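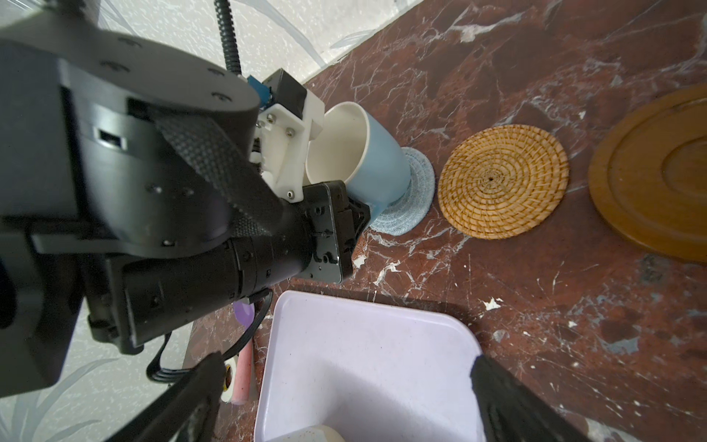 The Slow Business of Drying Lumber

A freshly sawn oak board can hold nearly as much water by weight as it holds wood. Furniture makers want it at 7 percent moisture content. Everything that happens between those two figures decides whether the board becomes a tabletop or goes into the firewood bin, and most of it happens in a closed building with the fans running.

Water sits in wood in two ways. Free water fills the cell cavities and leaves first, with little effect on the size of the board. Bound water is held in the cell walls. The point at which the cavities are empty and the walls are still full is called the fiber saturation point, and for most species it falls a little under 30 percent. Below it the walls begin to give up their water and the wood shrinks, more along the growth rings than across them, and hardly at all in length. A flatsawn board cups for this reason. A quartersawn board mostly gets a bit narrower and thinner.

The trouble starts because a board doesn't dry evenly through its thickness. The outer layer, or shell, reaches the fiber saturation point while the core is still wet. The shell tries to shrink and the core will not let it. If the shell dries too fast, the tension exceeds the strength of the wood across the grain and the surface checks. If the shell holds, it sets in a stretched condition. Later the core dries and tries to shrink in its turn, and the stresses reverse. Sawyers call the result casehardening, a poor name, as the surface is no harder than before. Rip a casehardened board down the middle of its thickness and the two halves bow toward each other, sometimes hard enough to pinch the blade.

Mutua Kimaro runs the kilns at Ogola, a hardwood yard that dries red oak, white oak, hard maple and walnut for cabinet shops. He has two conventional steam kilns and one smaller dehumidification unit, a Betau, which he keeps for thick stock and odd lots.

"People ask me how long it takes and I ask them what they mean by it," Kimaro says. "Four-quarter maple that has been on the air yard since April is one answer. Twelve-quarter white oak straight off the mill is another answer, and they usually don't like that one."

The air yard comes first for nearly everything he handles. Boards are stacked in courses separated by stickers, narrow strips of dry wood laid across the pile at even spacing. Ogola sets its stickers 16 inches apart for oak and lines them up vertically, so that the load passes straight down through the pile to the bolsters underneath. A sticker out of line puts a bend in every board beneath it, and the bend dries in. End grain loses water many times faster than face grain, so the log ends are coated with a wax emulsion before sawing where possible. The piles face across the prevailing wind and carry a sheet-metal roof weighted with blocks.

From the air yard the stock goes into the kiln, where the operator controls three things: temperature, humidity and air speed. Temperature and humidity are read together as dry-bulb temperature and wet-bulb depression. A small depression means moist air and slow drying. A large one means dry air and fast drying. A kiln schedule is a table that says when to move from one to the other, and it is keyed to the moisture content of the wood. The clock does not come into it.

To know that moisture content, the operator cuts sample boards. Each is trimmed from a representative board, with a thin section taken from either end, and the sections are oven-dried and weighed to fix a starting figure. The samples are then coated on the ends, weighed and put back into pockets in the pile. Kimaro pulls his every 24 hours and works the schedule from the wettest half of them. Electric probes do the same job continuously, but resistance readings are unreliable above the fiber saturation point, and he still trusts the scale for green oak.

The last stages are equalizing and conditioning. In equalizing, the humidity is set so that the driest boards stop losing water while the wetter ones catch up. In conditioning, it is raised sharply for a short time. The shell takes on water, tries to swell, is compressed, and gives up its set. A prong test shows whether the treatment worked: a cross section is sawn into a fork, and if the tines stay straight, the stress is gone.

Skipping this step saves fuel. Wajid Khokhar, who builds stair parts at Fornari, has bought lumber from yards that skip it. "We had 800 board feet of walnut that metered perfectly," he says. "We resawed it for risers and it looked like a pile of potato chips. The meter tells you how wet it is and nothing else."

Dry lumber does not stay dry by itself. Wood trades water with the air until it reaches an equilibrium set mainly by relative humidity. Boards at 7 percent stored in an open shed through a wet summer may come back up to 12. Khokhar keeps his stock in a heated room, flat, on stickers for the first two weeks, and then dead-stacked under a cover. He checks each delivery with a Cuvham pin meter, driving the pins to a third of the board's thickness and correcting for species and temperature.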